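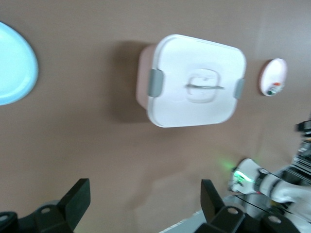 I have been told three times now that a lunch box with clips will change how I eat at work. Zsófia Vörös swears by hers. I'm not convinced. Lids like this always promise a tight seal, and I've wiped enough soup out of my bag to doubt them. The shop in Rurkdale wanted 22 dollars for a Gruster, which seems like a lot for a white box with two gray clips.
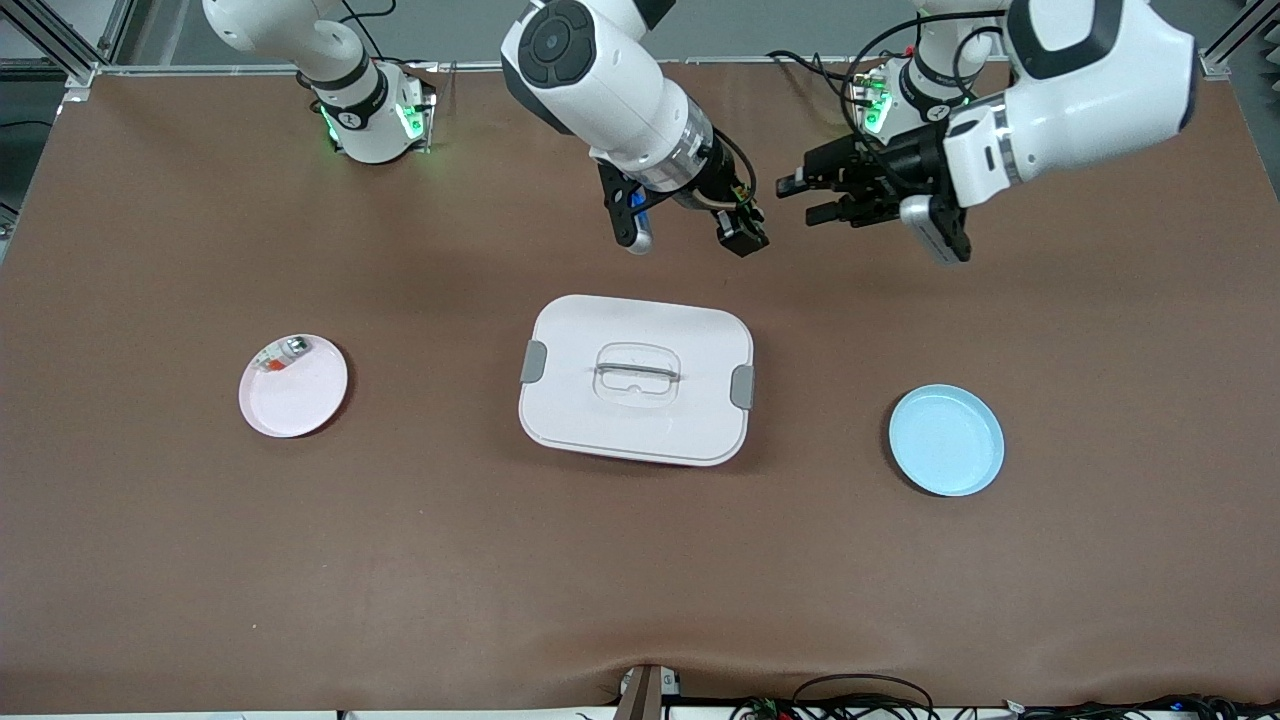
Then there's the plate question. Pink and light blue look cheerful, sure, but does anybody eat better off a pastel plate? My old chipped ones have done the job since November 8 years ago. I'll give the box a month of leftovers. If the clips snap, I'm going back to foil.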